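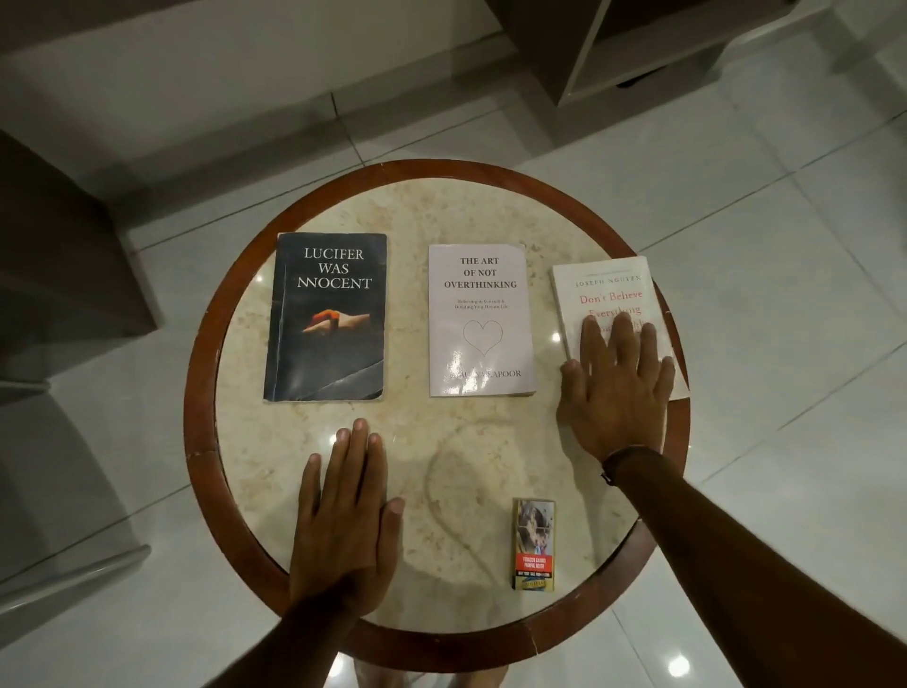

Cutting back to one book at a time

29 Mar 2018

For years I kept several books going at once and finished very few of them. In January I changed that, and I said I would write down how it went.

The rule is simple. I pick one book and read it until I finish it or give it up. If I give it up, it leaves the house. The Jorkeck library takes donations at the side door, and so does the thrift store on Husex Street, though they stop accepting paperbacks when the shelves are full.

I read for 10 pages before I am allowed to look at my phone. Most nights I keep going after that. I do it in the morning too if I am up early, but I don't plan on it. The bus to Szalai is no good for reading – too many turns – so I gave up on that after the first week.

So far I have finished seven books and dropped five. Two of the ones I dropped were long novels I had been carrying from apartment to apartment since college. I don't miss them. 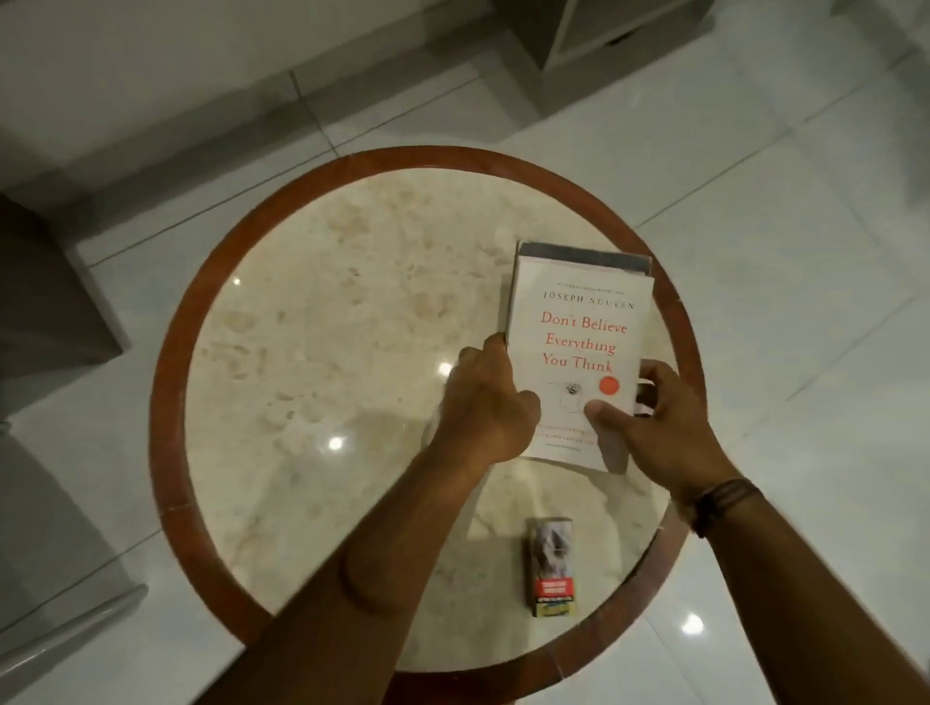 When I brought this up at the Cemier book swap, one woman said that she could never do it, that she needs something light for bedtime and something serious for weekends, and that a single book would put her off reading altogether. I can see that. My problem was that the serious one never got opened.

Library holds are the hard part. They all come in together, and the loan is three weeks. I now pause every hold except the next one. The website lets you do this, but the button is under "manage" and it took me a while to find it.

I also stopped buying books until May. I have 125 unread ones on the hall shelves, which I counted when I dusted them. The next one up is a history of canals, and the print is very small.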